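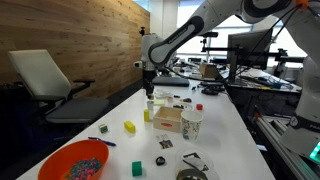 Cetside Help > Manipulation > Evaluation and statistics

Wrist-only policy beats wrist + scene camera on bean pickup. Is this a result or a mistake?

Asked by drybearing in April

I have an ablation that came out the opposite way from what I expected and I need to decide whether to write it up or keep looking for a bug.

The task is picking a small block off a heap of coffee beans and setting it down on the bare table. The beans sit in a dish or on a paper plate. The reason for the beans is that the block has no fixed support. If a finger touches the heap on the way in, the block can tip or sink, and the grasp the policy was going for isn't there anymore. On a bare table the same pickup is easy and both policies do it nearly every time.

Both policies are trained with Ostus on the same teleoperated demonstrations. Policy A gets the wrist camera and joint state. Policy B gets the wrist camera, the scene camera and joint state. Same number of training steps, same image size per camera, same action chunk length. I trained one seed of each.

Evaluation was 15 trials per policy. Policy A succeeded in 12. Policy B succeeded in six. Success means the block leaves the beans, stays in the gripper during the move, and ends up on the table within the time limit. Beans coming out of the dish don't count against it.

When B fails, it mostly fails in the same way. The arm goes to the right area, comes down a little to one side, pushes into the heap and closes on beans. A does this too sometimes but it seems to back off and try again.

Things I've already checked:

The scene camera stream isn't frozen and isn't swapped with the wrist stream. I looked at the logged inputs in Sumon for several trials and they were right.

Normalization stats are computed separately for the two runs but come out the same for the joint state, as they should.

The scene camera was not moved between the demonstrations and the evaluation, as far as I know. I don't have a calibration check to prove it.

Things I haven't checked: whether the clutter matters. There are other objects on the table and I rearranged them between demonstration sessions, but during evaluation I left them mostly alone. I also ran all of A's trials first and then all of B's. I realize now that this was a bad idea.

My explanation is that the block is tiny in the scene view and the policy learns to use the clutter as a landmark, so it gets a confident but slightly wrong position. The wrist view has the heap right there between the fingers. Is that a reasonable claim from this data? And would you report the 12 and the six as they are?

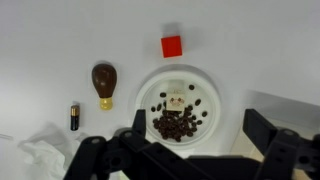 looseflange replied:

Don't report it yet. The order problem alone is enough to sink it.

You ran all of A and then all of B. The beans are part of the test and they change over a session. Every failed grasp pushes the heap flatter or spreads it toward the rim, and some beans leave the dish. Unless you rebuilt the heap the same way each time, B may have been working on a different surface from A. A flatter heap leaves the block lower and closer to the hard bottom of the dish, and the fingers have less room to close under it. I'm not saying this is what happened. I'm saying a reviewer will ask and you have no answer.

What we do for anything with loose material:

Weigh the beans and put the same weight back before every trial. A kitchen scale is fine.

Pour from a cup at a fixed height over the middle of the dish. Don't shape it by hand. People shape it better for the policy they like and they don't notice they're doing it.

Place the block last, from a written list of positions and rotations. Both policies get the same list.

Interleave. Flip a coin for who goes first on each start position, then run the other one on the same position after a reset. Have the script hide which policy is loaded until you've scored the trial. If you're the one placing the block, you shouldn't know which policy is coming.

Pick one container. You say dish or plate. Those are two different conditions. A rim changes which approach angles work. If you want both, fine, but run both policies on both and report them separately.

On the numbers, 12 out of 15 against six out of 15 looks like a big gap, and I'd bet a small amount that it's real. But if you put it through a two-sided Fisher's exact test it just misses the usual 0.05 cutoff. And that test assumes the trials are independent and comparable, which yours aren't quite. If you use the same start positions for both policies, you can use a paired test, and that usually gets you more out of the same number of trials.

One seed is the other problem. With this kind of training, two seeds of the same policy can be as far apart as your A and B. I'd train five of each before saying anything about cameras. If you can't afford that, three of each and say so plainly.

Comment from drybearing: I did not weigh the beans. I topped them up when it looked low. Five seeds of each is a lot of robot time for me, but I can do fewer trials per seed. Is that better or worse than many trials on one seed?

Comment from looseflange: Better. The question you're asking is about the input setup, so the seeds are your real sample. A lot of trials on one seed tells you very precisely how good that one checkpoint is.

halfturn replied:

Agree with most of the above, but the explanation needs its own test. Even if the gap holds up, "the policy uses clutter as a landmark" is a guess. There are at least two other stories that fit what you described.

One is that B just has more input to fit from the same data and is undertrained or overfit compared with A. You kept the training steps equal, and people do that because it sounds fair. It may not be. Look at validation action error for both over time. If B is still going down when you stop, you compared a finished policy to an unfinished one.

The other is that B leans on the scene view the whole way through, including the last bit where the scene view is least useful. In a lot of these setups the gripper covers the object from the fixed camera just before contact. The demonstrator was looking at the real table and had no such trouble. So at the moment it matters most, the scene image carries almost nothing about the block, and B still has to decide what to do with it.

You can separate these without much work.

Take your trained B and run it with the scene image replaced by the mean training image. If it falls apart everywhere, including during the approach, it depends heavily on that camera. Do the same only after the gripper is below some height over the table. If success goes up when you blank the scene view late, that supports the occlusion story. Be a little careful with this one, since a blank image is also something the policy has never seen. A better version is to train B with the scene image dropped at random during training, so that a missing image is normal for it.

For the clutter, keep the dish and the block where they are and move only the other objects. Use six arrangements. Keep one as it was in evaluation, shift the rest as a group in different directions, and include one with the other objects taken off completely. Record where the gripper first touches the heap, relative to the block. You don't need success rates here. If the first contact point moves in the direction the clutter moved, you have something close to direct evidence for your landmark idea. If it stays put, drop that paragraph from the paper.

First contact is a better measure than success for this question anyway. Success on beans has a lot of luck in it. The block can roll into a good position or out of one. The offset at first contact is a number you get from every trial, including the failed ones, and you can compare means with far fewer runs. Gripper pose from the joint log is enough. Mark the contact frame by hand in Sumon, blind to the policy.

Also count regrasps. You mentioned A backs off and tries again. That might be the whole effect. If A and B have the same offset on the first attempt and A only wins by retrying, then the camera isn't helping it aim, it's helping it notice a miss. That's a different claim and I think a more interesting one. Report success on first attempt and success within the time limit as two columns. The Alcaraz scoring sheet already has a field for attempts, so you can use that. 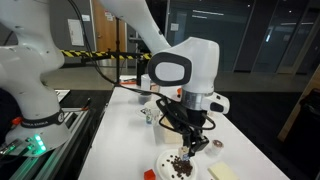
Comment from drybearing: Went back through the old logs for the attempts. On first attempts the two are much closer than the totals suggest. Most of A's lead comes from second tries. B closes on beans, lifts, and carries on to the place location with no block. I'd filed those under aiming failures.

Comment from halfturn: Then I'd look at what the demonstrations contain. If your demos have few misses, neither policy was really taught to recover. A may be retrying just because a wrist view with no block between the fingers looks like the approach phase, so it goes back to approaching. B sees an arm in the scene view that's already lifted and heading out, and that looks like the transport phase.

Comment from drybearing: There are hardly any misses in the demos. I deleted most of them as bad takes.

Comment from looseflange: Keep them next time and tag them. You could train one more pair with the misses left in, if the raw files still exist.

tapemeasure replied:

I had the same thing with rice. Lowering the scene camera resolution fixed it for me. Didn't look into why. Might be worth a try before you do all of the above.

Comment from halfturn: Lower resolution would weaken the scene view in general, so it fits all three explanations and doesn't pick one. Fine as a fix, though.

Comment from drybearing: Plan for now is one container, weighed beans, paired start positions, interleaved and blind, three seeds of each to begin with. First contact offset and attempts logged for everything. The clutter test comes after that, on whichever B seed does best. The raw files for the deleted demos are still on the old drive, so I'll train the extra pair too. I'll post the table in this thread when the runs are done.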